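Progress report to the Warraich Fund
Project: Working rules for shared robot benches
Grant holder: Climusel
Report prepared by: Nighat Khattak, project lead
Date: November 1, 2021

Where we are

This is the second report under the grant. It covers the period since February, when the first draft of the rules went out to the two sites. Lalard has been working to the rules for the whole period. Arkier joined later than planned and has used them for the second half only. The delay was on our side: their risk assessment form asked for a named supervisor on every shift and we had not yet trained enough people.

The rules now run to 26 clauses. The February draft was longer. We merged clauses that said the same thing in different words, and dropped four that turned out to repeat what the sites' own electrical safety procedures already require. A copy of the current text goes with this report as Annex A.

What was done

We logged 379 supervised sessions across the two sites. A session means one operator, one arm and one bench, from sign-on to sign-off. Each was recorded on a single-page sheet covering the state of the bench at the start, the task, any stops, and the state of the bench at the end. We had 103 sheets returned with at least one box left empty, most of them from the early weeks at Lalard. The box most often missed was the one for the end of the session. People fill in the top of a form and then go home.

The sheet has been redrawn twice. In the current version the start and end checks sit side by side, so the operator ticks the same list twice on the same lines. Empty boxes have been much less common with this layout, and we intend to keep it.

Clear space and loose items

Section 3 of the rules deals with the bench itself and has taken up more of our time than any other part. The first draft simply said that the bench should be "tidy". Supervisors at Lalard read that in different ways. One wanted everything off the surface except the part being handled. Another was happy with tools left along the back edge.

The present wording asks for a clear area below the gripper before the arm is enabled, wide enough for the fingers to open fully and come down without touching anything that is not part of the task. Fixed items may stay on the bench outside that area. Cables must be taken away from the working side and held down where the bench allows it. Where a cable cannot be held down, the operator notes it on the sheet and the supervisor decides whether to go ahead.

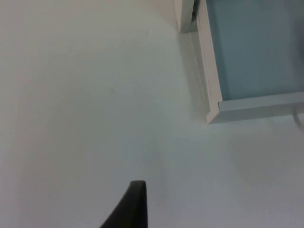

We also had to settle what counts as a check. At first the operator could look at the wrist camera view from the desk and tick the box. The wrist camera is useful for the ground close to the fingers, but it shows only the part of the bench it is pointed at, and the edges of the view are where loose items tend to be missed. Clause 11 now says that the camera view may be used as well as a walk-round but does not replace it. Arkier questioned this on grounds of time. We asked them to try it for a fortnight and they have since accepted the clause as written.

Pale benches came up at both sites. On a white surface, white parts and light-coloured leads are harder to pick out, for the operator as much as for any vision software. We considered asking for dark mats and decided against it, as some tasks depend on the existing surface. Clause 12 asks instead that the lighting be set before the check is made and left alone until the session ends.

Stops and restarts

The rule on stops is short: anyone in the room may stop the arm, and only the supervisor may allow it to start again. It has worked well at Lalard. At Arkier the operators were used to restarting on their own after a minor stop, and it took several weeks and one rather long meeting before the change held. We now ask for the reason for each stop in the operator's own words. The tick-box version gave us a large pile of sheets marked "other".

There were no injuries in the period. One gripper finger was damaged at Lalard when it was lowered on to a clamp that had been left inside the clear area. The start check had been ticked. The supervisor and the operator went through the sheet together the same day, and the walk-round clause was given its present wording as a result.

Training

The half-day course has been given at both sites. It is taught at the bench, with the arm powered down for the first hour. We had planned a written test at the end and have replaced it with a practical one, in which the trainee sets up a bench and talks the supervisor through the checks. It takes longer to run but the supervisors prefer it.

Spending

Spending to date is within budget. The largest item is supervisor time. Printing has cost £451, more than we allowed, because of the two changes to the sheet. We ask the fund to agree that this be met from the travel line, which is underspent. No other changes are requested.

Problems still open

Clause 19, on who signs when a session runs across a change of shift, is not settled. Lalard wants both supervisors to sign. Arkier wants only the incoming one — they say the outgoing supervisor has often left the building by then.

We have no good rule yet for visitors. At present they stand behind the line and are not counted on the sheet.

Next period

We will finish clauses 19 and 20, bring Arkier's sheets into the same file as Lalard's, and send the full text to both sites for comment. The supervisors have asked for a one-page version to fix to the wall by each bench, and a draft of that will come with the next report.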